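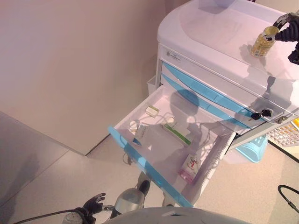
诊所的急救推车,钥匙到底该不该一直插在锁上?

提问人:Jaqueline Villalobos
2018年1月21日,星期日

我在 Flilska 一家小诊所做行政,平时不碰临床,只管采购、排班和各种表格。去年底换了一批推车,带锁的抽屉,供货的是 Stestholm。销售来的时候讲得天花乱坠,说上了锁以后耗材损耗能降下来,“很多客户都反映效果明显”。我问他有没有数据,他说回去找,到现在也没找来。

现在的情况是这样:锁是有了,可护士嫌麻烦,钥匙整天插在锁眼里不拔。院长看见了,说那还不如不锁,要我写一份钥匙管理办法,月底前交。我上网查了一圈,说法完全相反。有的说急救用的东西绝对不能上锁,耽误几秒就是人命;有的说不上锁就是管理漏洞,检查必扣分。还有人推荐换成密码锁或者刷卡锁,一看文章底下就是卖锁的电话。

我想问三件事:
一、钥匙插着不拔,算不算违规?
二、有没有必要花钱换电子锁?Stestholm 给的报价是每车加 954,我们预算很紧。
三、“上锁能减少损耗”这个说法有没有靠得住的依据?

麻烦有实际经验的人说一下,别给我贴产品链接。

Szabolcs Kovács
资深用户

先说一句,你这个问题没讲清楚车里放的是什么,而答案几乎全取决于这个。纱布、胶布、压舌板和需要管制的药品放在同一辆车里,本身就是个毛病,换什么锁都救不了。

我在 Groltstead 那边的医院仓库干了多年,经手过的锁具方案不少,说说我的看法,信不信由你。

关于违规。各地规定不一样,我不知道你们那里归谁管,所以不会告诉你“算”或者“不算”。网上那些斩钉截铁的回答,多半是把自己单位的内部制度当成了法律。你应该做的是打电话问当地主管部门,要书面答复。口头的别信,换个人接电话就换个说法,我碰到过两回。

一般来说会分三类处理:

抢救用的东西,常见做法是一次性封签,编号登记,用的时候一把扯断。封签防不了贼,但能看出有没有人动过。钥匙锁在这里反而碍事。

管制药品,单独的柜子,单独的钥匙,有人签字交接。根本不该放在推来推去的车上。

普通耗材,锁不锁随你。我倾向于不锁。一卷胶布值几个钱?护士每天为它开锁关锁的时间,你们算过没有?

关于电子锁,我的态度很明确:先别买。电子锁要换电池,要管权限,人员离职要注销,断电或者没电的时候怎么开,说明书往往写得含含糊糊。我们那时候试用过 Kołodziej 的一套刷卡系统,第一个月大家都新鲜,第二个月就有人把卡用绳子拴在把手上了。你说这跟钥匙插在锁上有什么两样?而且报价单上只写锁的钱,后面的维护费、换卡费、软件升级费,你要让他一条一条写出来再谈。

关于损耗。我见过厂商拿出来的材料,图画得很漂亮,写着“损耗下降92%”。问他基数是多少,怎么统计的,原来那些东西是被偷了、过期了还是记错账了,没有一样答得上来。拿这种数字去说服院长,将来要背责任的是你。

想知道自己诊所损耗多少,有个笨办法:挑一种用量大的耗材,锁之前记四周,锁之后记四周,领用和盘点都由同一个人来做。四周也不算长,结果只能参考,可总比销售的一句话强。我猜你会发现大头是过期和错账,当然这只是猜,你自己记了再说。

Attila Virág

楼上说得太复杂了。拔下来挂护士站不就行了,我们一直这样。检查的来了就拔,走了再插回去,哪家不是这样。

另外密码锁挺好用的,我表哥诊所装了,100%没丢过东西。

Enikő Vincze
注册护士

楼上这位的“100%没丢过”,我想知道以前丢过没有。以前也没丢过的话,这个锁到底证明了什么?至于检查来了才拔钥匙,劝提问的朋友别学。真出了事,查的是平时,不是那一天。

我从用车的人的角度补充几句,因为写制度的人经常不问我们。

护士把钥匙留在锁上,您先别急着归到“嫌麻烦”。我上一个单位也发过通知,要求随开随锁,钥匙随身带。结果呢,一个班三个人,钥匙在谁兜里要靠喊。戴着手套、手上有东西的时候,根本没法掏钥匙。还有同事下班把钥匙带回了家,夜班只好打电话叫她送回来。两个星期以后钥匙又回到了锁上,通知还贴在墙上。

所以我对任何“加强管理、提高意识”的文件都不太有信心。制度要是跟干活的顺序拧着来,最后一定是制度让路,只不过纸面上看不出来。

我们后来的做法比较土,不保证适合你们:

车里的东西先清一遍,凡是不需要锁的全部挪到不上锁的抽屉。清完才发现,真正要锁的只够放一个抽屉。

那一个抽屉的钥匙由当班的一个人保管,交班时当面交,在交班本上签名。备用钥匙装信封,封口签字,放在护士长的柜子里。

其余抽屉的锁不用,钥匙统一收走,写好标签。注意收之前逐把试一下对应哪把锁。我们没试,后来有一把谁也不知道是开哪里的,到我离职那天它还在盒子里。

每周对一次效期,顺带看一下台面。不少人喜欢把瓶瓶罐罐随手搁在车面上,推起来磕磕碰碰,标签掉了就只能扔。抽屉锁得再严,台面上的东西照样管不着,这一点卖锁的从来不提。

还有一条,抽屉用完要推到底。我腰上撞出过一大块青,就是拐弯时没看见有个抽屉开着。

这套办法有没有减少损耗?我不知道,我们没认真记过数,不敢乱讲。找东西确实快了一些,但也可能只是因为清掉了一堆没用的。

Szabolcs 说的封签我赞成,补充一点:买之前要几个样品,让手劲最小的同事试着扯。我们第一批买的硬得要用剪刀,那还叫什么急救。

Jaqueline Villalobos(提问人)补充:

谢谢几位。车里现在是混放的,耗材和几样药都在,没有管制药,我去跟护士长核对过了。主管部门的电话打了,让我发邮件,邮件发了,还没有回。

电子锁先不买。我让 Stestholm 把后续费用写清楚,对方回了一句“视具体情况而定”,那就等他具体了再说。打算先按 Enikő 的办法清一遍抽屉,再挑输液贴做前后各四周的记录。院长那边我申请把交稿时间往后推,他还没点头。

有一点还想追问:一次性封签的编号登记,你们是写在本子上还是贴在车上?贴在车上的话,用什么贴才不会擦两次消毒液就掉?

Szabolcs Kovács 回复:

写本子上。贴车上的我见过好几种,号称防水防酒精的也掉。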